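Section 3. Bringing the Two-Arm Table Station into the Shift

3.1 Scope

This section applies to Skerix table stations installed in dish return, tray assembly and tableware inspection areas. It covers the hand-over from manual work to shared work: who does what at the table, how a shift starts and ends, and how stops are handled. Mechanical installation is covered in Section 2. Arm programming is covered in the Trekdale controller manual, part number 3485, and isn't repeated here.

The steps below assume that the station has passed the acceptance check and that the site has named a station lead for each shift.

3.2 Changes to existing jobs

Before the station is switched on for production, the supervisor must review the current job sheets and correct them. Work that was done by one person standing at the table is now divided as follows.

Moved to the station: picking up cups and saucers within reach, setting a cup on its saucer, moving a finished set to the handoff side.

Kept by the operator: loading, checking for chips and cracks, removing rejected pieces, cleaning the tabletop, clearing stops.

New for the operator: start-up check, finger inspection, stop log.

Note: The new tasks take time. Do not add them to a full job sheet. At the Long site, the start-up check was first scheduled inside the existing ten-minute changeover and was skipped on most shifts until it was given its own line.

Note: Operators who worked the table by hand usually know which pieces cause trouble – thin rims, uneven feet, stacked saucers that stick. Collect this information before the first production run and enter it under Piece Notes in the controller.

3.3 Start of shift

1. Confirm that the stop button on the operator side is pressed in and the status light is red.

2. Wipe the tabletop with a dry cloth. Remove crumbs, labels and loose paper. Do not use spray cleaner while the arms are powered.

3. Inspect both gripper fingers. Look for splits, worn tips and food residue. Replace fingers in pairs only.

4. Follow each cable from the gripper to the first clamp by hand. The cable must move freely and must not be caught under the mounting hardware.

5. Place one cup and one saucer on the table as the test set. Use pieces from the current batch.

6. Leave the rest of the tabletop clear.

7. Step back behind the floor line, release the stop button and select TEST SET on the panel.

8. Watch the full cycle. The status light changes to green when the cycle is accepted.

9. Sign the shift sheet and select RUN.

Caution: Keep hands and sleeves out of the arm area whenever the light is green or amber. Amber means the arms are waiting and can move without further warning.

If the test set is not accepted, repeat steps 5 to 8 once with a different cup. If it fails again, leave the station stopped and display code 119 will remain on the panel until the station lead clears it. Table work continues by hand in the meantime.

3.4 Off-center cups

A cup does not have to stand in the middle of its saucer to be handled. The controller accepts an offset up to the limit set under Piece Notes. Operators new to the station tend to reach in and straighten every cup, as they would have done before. This is the most common cause of unplanned stops in the first weeks and should be addressed in training.

1. If the cup is stable, leave it.

2. If the cup is tilted or stands on the saucer lip, press the stop button, wait for the red light, and correct it by hand.

3. Release the button and select RESUME. Do not select RUN, as this clears the batch count.

3.5 Staffing and rotation

One operator may attend up to 3 stations if all of them are within sight of the same floor position. During the first month, assign one operator per station.

Rotate operators off the station at the same interval used for manual table work. Watching a station is less tiring for the arms and back, but attention drops sooner. The Zurnov site changed to a shorter rotation in June at the request of its operators and has kept it.

The stop log records the station, the code and the time. It must not be used to rate individual operators. A log used in this way stops being filled in, and service loses the information needed to adjust the station.

3.6 End of shift

1. Select FINISH CYCLE and wait for both arms to come to rest.

2. Press the stop button.

3. Remove loaded pieces, finished sets and rejects.

4. Enter open faults in the log and tell the incoming operator which of them are still active.

5. Leave the panel on. Power is switched off by the station lead only. 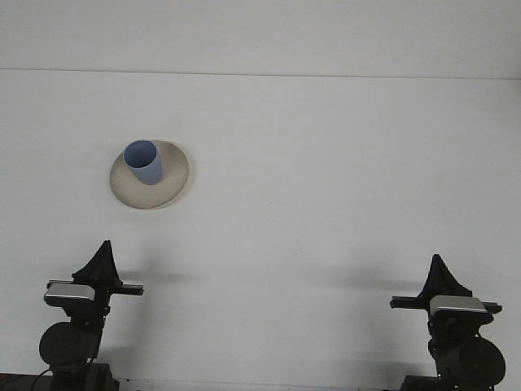
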